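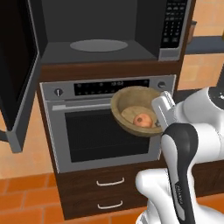 **Walking inn to inn in the off season: Nultstead to Gukholm**
Notes for the travel club evening. Slides advance on the arrows. Water is on the left!

**Start (map slide already up)**

Hi everybody, thanks for coming out on a November night. Say name, say where I'm from, skip the job.

Ask for hands: who has done a walking trip where you sleep somewhere different each night? Who has done one with a tent? Keep the tent people friendly, I'm going to be rude about tents later.

So: 70 miles, Nultstead down to the harbor at Gukholm, then the ferry over to Lekero for two nights of doing nothing. Eight days walking. My sister and I did it last November, and I've been boring people with it ever since, so thank you for volunteering to be next.

Point out the river on the map. You're almost never out of sight of it until day five.

**Slide 2: why off season**

- Rooms. In July you book this route in January. We booked most of ours three weeks out, and two of them by phone the night before.
- The innkeepers have time. In summer you get a key and a breakfast slot. In November you get invited to sit by the stove and asked what on earth you're doing there.
- Rates drop after the fall school break. The same room at Nultstead was close to half of the summer price.
- Light. The sun is low all day long and everything glows. I have far too many pictures of wet fields, you're getting three.

The downsides, and give them properly, don't rush: it's dark by four thirty. Some inns shut completely. The lunch places mostly shut. It will rain. We had five wet days out of eight and I'd go again tomorrow.

**Slide 3: what an inn is on this route**

People picture a pub with beds. Some are that. Others are farmhouses with a few guest rooms, one is an old customs house, and one is the upstairs of a bakery (you wake up at five to the smell of rye bread and you do not mind one bit).

Ketilsson is the biggest, with 12 rooms. It's on day four and it has the drying room. PAUSE on the drying room. Heated pipes, wooden racks, a fan. I have stayed in very fancy hotels that did not make me as happy as that fan did.

Things to ask before you book, they're on the handout too:

1. Are you serving dinner that night? Serving dinner "usually" is a no.
2. Where can boots dry?
3. What's the latest we can check in, and is there a door code?
4. Can you pack us a lunch?
5. Do you take cards? Two of ours didn't.

Tell the door code story here. Short version: we wrote it on the back of a bus ticket, the ticket got soaked, we stood in the rain trying every combination of what might have been a 3 or an 8. It was a 5. Write it in two places.

**Slide 4: the bags**

This is the part I get the most email about. You do not carry your big bag! There's a van. You leave the bag by the front desk before nine and it's in your next room by the middle of the afternoon.

In season the van is a company with a website and an app. Off season the van is Arnar Skov. You call him, he asks how many bags and how heavy, and he tells you whether he's going that way. He was always going that way. Pay him in cash at the end of the week.

He wants one bag per person and no loose items tied on the outside. My sister tied a hat on the outside. If you ever stay at the customs house, there's a red hat on the third peg.

Carry with you: rain gear, a warm layer, headlamp, snacks, charger, and dry socks. On the one day I left the dry socks in the big bag, I thought about them for eleven miles.

**Slide 5: the days**

Don't read out all of them. Pick these:

*Day one, out of Nultstead.* Easy, flat, towpath. Start late, have the second breakfast. The path leaves from behind the train station and the sign is on the wrong side of the street, so cross over.

*Day three.* The high point, 952 feet. I know, I know. Nobody's going to need oxygen. But there's no shelter up there and the wind comes straight across, and after three flat-ish days it feels like a real climb. The view goes all the way to the coast. We saw the sea for four minutes, then a cloud.

*Day four, to Ketilsson.* Short day on purpose. Get there by two, claim rack space, take a bath. Dinner was fish stew and then more fish stew.

*Day six.* The long one, woods the whole way. Start at first light. This is the day the headlamp comes out, so check the batteries the night before.

*Day eight, into Gukholm.* You come around the last headland and the whole harbor is laid out under you. Slow down here, it's my favorite slide and I always talk over it. Let them look.

**Slide 6: money**

All in, the two of us spent $2,000 between us on the ground. That's shared rooms, dinners, packed lunches, the van, the ferry, and a frankly silly amount of cake. It doesn't include getting to Nultstead.

Somebody will ask about doing it cheaper. Yes: buy lunch from grocery stores, and skip the two nights on Lekero. But please don't skip Lekero.

Solo walkers: ask about single rates. They're often not listed, and three places took something off when a man ahead of us asked nicely.

**Slide 7: Lekero**

One road, one guesthouse open in winter, one shop with odd hours. The ferry runs morning and late afternoon and doesn't go in high wind, so leave a spare day before any flight home. We needed ours.

We read, we slept, we walked to the lighthouse and back. The guesthouse has a shelf of paperbacks left by other people, and I finished a mystery whose last chapter had come loose and been put in backward. Great ending, read in either direction.

**If time is short**

Drop day six and the solo rates. Keep the bag slide, they always want the bag slide.

**Questions that come up**

- *Dogs?* Three inns say yes, the rest no. Not easy as a full route.
- *Is it signed?* Well signed except leaving Nultstead and in the woods on day six. Carry the paper map.
- *Knees?* Day three going down is the worst of it. Poles help a lot.
- *Vegetarians?* Fine if you call ahead. If you don't, it's potatoes.
- *Other direction?* You can, but you'd have the wind in your face and the harbor behind you.
- *Phones?* Patchy from day two to day four. Download the ferry times before you go.

Handouts are by the door. Bring the paper map over to the side table for anyone who wants to trace the route, and get it back this time.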